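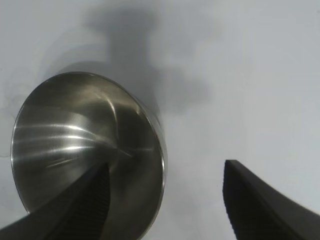 図1 ステンレスのボウル。内側はつや消しの仕上げ。

第4回 パン生地の水分と発酵（配布プリント）

前回の宿題、みなさんありがとうございました。全部読みました。「家の台所だと教室と同じ生地にならない」という声がとても多かったので、今日は予定を変えて、水と温度と時間の話をたっぷりやります。成形の話は次に回しますね。楽しみにしていた方、ごめんなさい！

1. まず、水の割合の数え方

パンのレシピを読むとき、私がいちばん先に見るのは粉の量でも砂糖の量でもなくて、粉に対する水の割合です。ベーカーズパーセントという数え方で、粉をいつも100として、ほかの材料を粉に対する割合で書きます。水が粉の七割なら「加水70」。全部足すと100を超えるので、はじめて見た人はたいてい戸惑います（私も昔、計算が合わないと本気で悩みました）。

これの便利なところは、量を変えても頭が混乱しないことです。粉300グラムでも1キロでも割合は同じ。レシピを見比べるときも、グラムのままだと違いがさっぱりわからないのに、割合に直すと「あ、こっちはずいぶんやわらかい生地だな」とすぐ見当がつきます。

今日使う配合はこれです。

強力粉　592グラム
水　　　粉の68パーセント（計算は下の余白でどうぞ）
塩　　　粉の2パーセント
インスタントドライイースト　粉の0.5パーセント

粉が半端な量なのはわざとです。きりのいい数字だと暗算で済んでしまって、割合の練習にならないんですよね。電卓を使ってかまいません。水は403グラムくらいになれば合っています。塩は12グラム弱、イーストは3グラム弱。イーストのような少ない量は、0.1グラムまで量れるはかりがあると気が楽です。

2. 粉が水を吸うということ

同じ68パーセントでも、粉の銘柄が変わると手ざわりが変わります。たんぱく質の多い粉は水をよく吸うので、同じ水でもかために感じます。全粒粉を混ぜると、ふすまの部分があとからじわじわ水を吸うので、こね始めはべたべただったのに、30分置いたら急に扱いやすくなった、ということが起こります。

ここで大事なのが、あわてて粉を足さないこと。これは毎回言っています。べたつくとつい粉の袋に手が伸びるのですが（気持ちはとてもよくわかります）、そこで足すと焼き上がりがぼそっとします。粉と水を合わせたら、ふたをして20分から30分、何もせずに放っておいてください。オートリーズと呼ばれるやり方で、待っているあいだに粉のすみずみまで水が回り、グルテンのつながりが勝手にできてきます。こねる時間も短くなるので、腕が疲れやすい方にはとくにおすすめです。

塩はこのあとに入れます。塩はグルテンを引き締めるので、先に入れると生地ののび方が少し鈍くなるんです。イーストを最初から入れるかどうかは流派が分かれるところで、私は休ませる時間が30分以内なら最初に入れてしまいます。インスタントのイーストは水になじむのに少し時間がかかりますし、後から入れるとつぶつぶが残って気になるので。

3. 生地の温度は水で決める

家でうまくいかない原因を宿題の感想から拾ってみたら、いちばん多かったのが「冬になったらふくらまない」でした。そうなんです、イーストは寒いとのんびりします。かといって熱いお湯を入れると今度は弱ってしまうので、こね上がりの温度を26度前後にそろえるのを目標にします。

室温は急に変えられませんし、粉の温度もだいたい室温と同じです。自由に動かせるのは水の温度だけ。そこで、こんな簡単な式を使います。

水の温度 ＝ 目標の温度 × 3 － 室温 － 粉の温度 － こねで上がる分

手ごねなら、こねで上がる分は2度か3度で見ておけば十分です。機械でこねるともっと上がります。たとえば室温が18度、粉も18度、手ごねで2度上がるとすると、78から18と18と2を引いて、水は40度。けっこう温かいですよね。逆に真夏で室温が30度、粉も30度だったら、同じ計算で16度になります。水道の水をそのまま使うとまず間に合わないので、冷蔵庫で冷やしておきます。

式どおりにやっても一、二度はずれます。金属のボウルは冷えていると生地の熱をもっていくので、2月の朝などは、ぬるま湯をくぐらせて拭いてから使うといいですよ。ガラスのボウルは厚みがある分、いったん冷えるとなかなか温まりません。どちらを使ってもかまわないのですが、いつも同じものを使うと、ずれ方のくせがつかめてきます。

4. 一次発酵は時計より生地を見る

「何分発酵させればいいですか」という質問、毎回いただきます。レシピにはたいてい60分とか90分とか書いてありますが、あれは書いた人の台所での時間です。みなさんの台所では違います。私の家でも、夏と冬で倍近く変わります。

見るところは大きさと表面です。元の二倍くらいになって、表面がふっくら張っていればだいたい良いころ。ボウルは上が広がっているので二倍が意外と見分けにくく、慣れないうちは、まっすぐな筒形の容器に移して、生地の高さに輪ゴムをかけておくと一目でわかります。

指で確かめる方法もあります。指に粉をつけて生地の真ん中にすっと差し、抜いたあとの穴を見ます。穴がゆっくり少しだけ戻るくらいならちょうどいい。すぐに戻ってふさがるなら、まだ早い。穴のまわりがしぼんで全体がへたっとしたら行きすぎです。行きすぎた生地も捨てないでくださいね、薄くのばしてオリーブオイルと塩で焼けば、りっぱなおやつになります。

途中で一回か二回、生地を折りたたむ作業（パンチ）を入れます。濡らした手で端を持ち上げ、のばして反対側にかぶせる。ボウルを四分の一ずつ回しながら四方から折れば一回分です。ガスを全部抜こうとして押しつぶす方がいますが、そこまでしなくて大丈夫です。

5. 冷蔵庫でゆっくり、という手

平日に焼きたい方には、冷蔵庫で一晩置く方法がとても便利です。夜にこねて、室温で30分ほど置いてから冷蔵庫へ。翌朝、室温に戻して成形します。イーストは今日の配合の半分まで減らします。

味も変わります。時間をかけるあいだに粉のでんぷんが少しずつ糖に分かれて、甘みや香りが出てくるんですね。皮の焼き色もきれいにつきます。私はもう、時間があるときは全部これです。ただ、冷蔵庫のドア側は温度が動きやすいので、奥に置いてください。ふたをきっちりしないと表面が乾いて皮になり、そこだけのびなくなります。

6. 焼き上がりの確かめ方

おまけで、焼きの話を少しだけ。色はこんがりなのに中がねちっとしていた、という感想がありました。料理用の温度計があれば、食パンのような生地は中心が193度……ではなくて華氏で193度、摂氏だと89度から90度くらいが下限の目安です。外国のレシピを見るときは華氏か摂氏かをかならず確かめてくださいね。油や卵の入らない今日の生地なら、もう少し上、摂氏で95度あたりまで焼いたほうが私は好みです。

切るのは冷めてから。焼きたてを切りたい気持ちはわかりますが、中の蒸気が抜けきっていないと、断面がつぶれてだんごのようになります。小さい丸パンなら20分、大きいものは一時間以上がまんです。

次回までの宿題

家にある粉で今日の配合を一度焼いて、次のことをメモしてきてください。

粉の銘柄と、袋に書いてあるたんぱく質の量
室温、水温、こね上がりの温度
一次発酵にかかった時間と、指の穴の様子
焼けたら断面の写真を一枚（スマホで十分です）

失敗したときのメモのほうが授業ではずっと役に立つので、ふくらまなくても遠慮なく持ってきてください。次回は丸めと成形をやります。エプロンと、薄手のふきんを二枚お忘れなく。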